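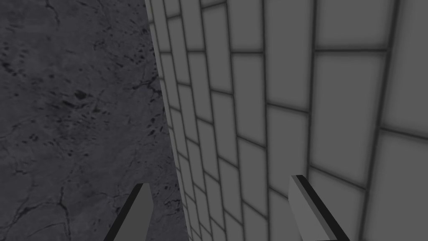

Footstep Noise Between Floors in Two Student Houses

Project report by Relu Bucur
Submitted August 10, 2021

1. Background

Complaints about noise in student housing are usually about music and parties. When I asked people in my own building what bothered them, most of them talked about footsteps. A person walking on a hard floor in shoes can be heard clearly in the room below, even if that person is trying to be quiet. The walker often has no idea.

Noise of this type is called impact sound. It starts with something striking the floor, and it travels through the structure of the building. Airborne sound, such as speech, mostly has to pass through the air first. A closed door helps a lot with speech and does very little for footsteps.

I wanted to find out how much difference there is between a house with bare hard floors and a house where the floors have been laid over a soft layer. I also wanted to see if cheap changes made by the tenants, such as rugs or slippers, were worth the trouble.

2. The two houses

Barna House has three floors and was divided into rooms for rent a long time ago. The boards are fixed straight to the joists. The ceilings are plaster, and there are gaps at the edges of several rooms where the boards have moved.

Tănase House is on the same street and is close to it in age and size. The floors there were redone by the owner, who put a foam underlay called Jemier beneath the new boards. I could not lift any boards to check its condition, so I am relying on what the owner told me.

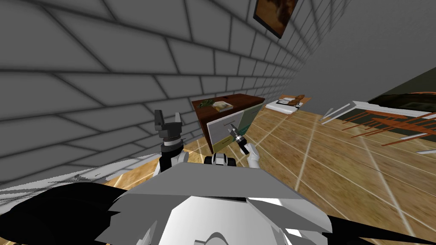
Furniture also matters. Heavy pieces do not absorb much impact sound, but they keep people from walking on part of the floor, and so the path between the door and the bed takes nearly all the steps. I asked the tenants to leave their furniture where it was and marked the walking path with masking tape.

3. Method

All measurements were made in July, when many tenants were away and there was less traffic outside. I used a Seklow handheld sound level meter borrowed from the physics department. It was set to fast response with A-weighting and placed on a tripod in the middle of the lower room with the windows closed.

A walker in the upper room took 20 steps along the taped path at a normal pace. The meter logged the peak level for each step. If a car or a voice was heard during a run, I threw out the affected readings. The same walker was used in both houses.

Each room was tested in four conditions:
Street shoes on the bare floor
Street shoes on a rug
Soft slippers on the bare floor
Soft slippers on a rug

The rug was the same one every time. It is a short wool rug without a rubber backing, and I carried it from house to house.

4. Results

After the spoiled readings were taken out, there were 977 left. Of these, 483 came from Barna House.

Street shoes on the bare floor gave the highest levels in both houses. In Barna House the peaks reached up to 83 decibels in the room directly under the top floor. The matching room in Tănase House was clearly quieter, and the sound there was duller, with less of the sharp click at the start of each step.

Changing shoes for slippers helped more than adding the rug. This was true in every pair of rooms in Barna House. In Tănase House the two changes were harder to tell apart, probably because the underlay had already taken out much of the sharp part of the sound. Using the rug and slippers together was the quietest condition everywhere, but the gain over slippers alone was small.

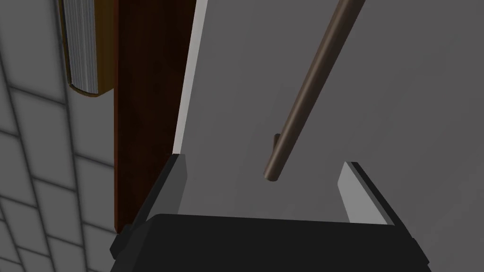 Figure 3. Close view, computer rendering.

One result I did not expect was the effect of loose boards. Two rooms in Barna House had boards that creaked, and slippers made no difference to the creak. The level depended on where the foot landed.

5. Limits of the study

Two houses are not enough to say anything general about foam underlay. The houses differ in other ways, including the ceilings, and I had no chance to measure Tănase House before its floors were replaced. A standard tapping machine would have given more even impacts than a person can.

A-weighting is another weak point. It plays down low frequencies, and the low thud of a heel is what several tenants complained about most. If I repeated the project I would record the unweighted level as well.

6. Suggestions for tenants and owners

Take street shoes off at the door. Put the rug on the walking path, where it will do some good, and not under the desk. Owners who are replacing a floor anyway should ask about a soft layer beneath it and should have loose boards screwed down first.

I gave a one-page copy of the results to the tenants of both houses. The readings are in a spreadsheet kept with the department's copy of this report.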